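# Two arms, one dustpan: an evening at the Hodham workshop

Nnamdi Ugwu starts talking before I've got my coat off. He wants me to know that the left arm is behaving tonight, that the right one has opinions, and that I should stand wherever I like as long as I don't lean on the table.

"If you bump it, I have to redo the zero, and then you'll hear words," he says, already laughing.

The Hodham workshop is the kind of shared space where you can find a lathe, a sewing machine and somebody's half-built canoe within a few steps of each other. Nnamdi has had a bench near the back since December. What he is building there, with Tsion Belay, is a pair of robot arms that can clean up after dinner. They call the project Painemal, a name Tsion saw on a map and liked the sound of.

I had expected something modest, and in a way it is. The arms came secondhand, the tabletop is an old one, and the control software is a pile of Python that Tsion describes as "mostly mine, partly borrowed, and a little bit haunted." But when both arms move together for the first time, it's hard not to grin. One takes a dustpan, the other takes a brush, and they go at a mess of toy food the way two people would who had only just met.

Why sweeping, of all things?

"Everybody does pick and place," Nnamdi says. "You pick up a block, you put down a block. I love that stuff, I did it for months! But sweeping is so much weirder. You aren't holding the thing you want to move. You're holding a stick, and the stick has bristles, and the bristles bend, and then the shrimp rolls off somewhere you didn't plan for."

The shrimp comes up a lot. It's striped, it's curled, and according to Tsion it is the worst-behaved item they own. "Sponge is easy, sponge just goes along with you," she says. "The shrimp hooks onto things. It rocks. I've watched it get right to the lip and then roll back out, and I've yelled at it like it could hear me."

They began with one arm and a dustpan taped to the table, which worked fine until they tried to empty it. Then came a second arm, bought from a member who was moving away, and with it a whole new set of problems. The two arms have to agree on where the table is. For the first few weeks they didn't, and the brush kept landing short.

"We were off by 7 millimeters," Tsion says. "Seven! That doesn't sound like anything. But put your brush 7 millimeters too high and you're dusting the air."

The fix was a better calibration routine, which she wrote over one long weekend and is plainly proud of. Each arm touches the same set of points on the table, the program compares notes, and the offset gets worked out from there. It takes 50 seconds. She timed it for me, then ran it again because she felt the first go hadn't shown it at its best.

Getting the arms to hold things was Nnamdi's department. He went through a heap of printed sleeves for the brush handle before he found a shape he trusted, and he keeps the rejects in a coffee can. A round handle wants to twist, he explains, and a dustpan handle is so short that there's hardly anything to grab. He talks about grip force the way other people talk about bread.

They also keep a log, and I got a look at it. Every run gets a line: which items were out, where they started, where they ended up, and a short note. There were 1,528 lines on the night I visited. Some of the notes are careful and technical. Others just say "no" or "shrimp."

"The good streaks are wonderful," Nnamdi says. "We had 60 in a row where nothing hit the floor. I called my sister."

I ask what the hardest part is now, and they answer at the same time with different things. For Tsion it's the handoff between sweeping and dumping, when the left arm has to carry a loaded pan across to the bin and keep it level. For Nnamdi it's the cables. He has rerouted them more times than he can remember and still watches them on every run, ready to hit stop.
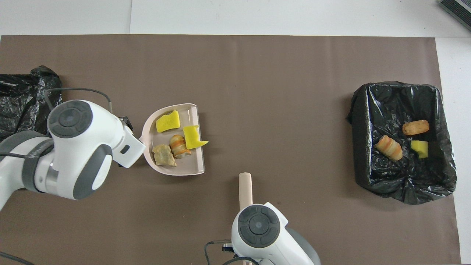
Odette Huet thinks they should quit fussing over the cables and try real leftovers, rice to begin with, and she told them so twice while I was there. Tsion made a face both times. Rice is on the list, she says, after crumbs, and crumbs come after they've sorted out a softer brush.

"Wet food scares me," she admits. "I've cleaned those joints once and I'm in no hurry to do it again."

What I liked most was how much they both enjoy the slow bits. Between runs they put the toys back out by hand, and each has a style. Nnamdi scatters. Tsion sets up traps, with a sausage tucked in behind a sponge, then stands back with her arms folded to see what her own code will do about it.

They'd love company, too. Anyone at Hodham can come by the bench in the evening and take a turn placing the food, and if you have an old brush with a decent wooden handle, Nnamdi would like to meet you. He's after one with shorter bristles.

By the time I left, it was past nine and they were arguing happily about whether the pan should tilt before or after it reaches the bin. Tsion was for after. Nnamdi had already started changing the number.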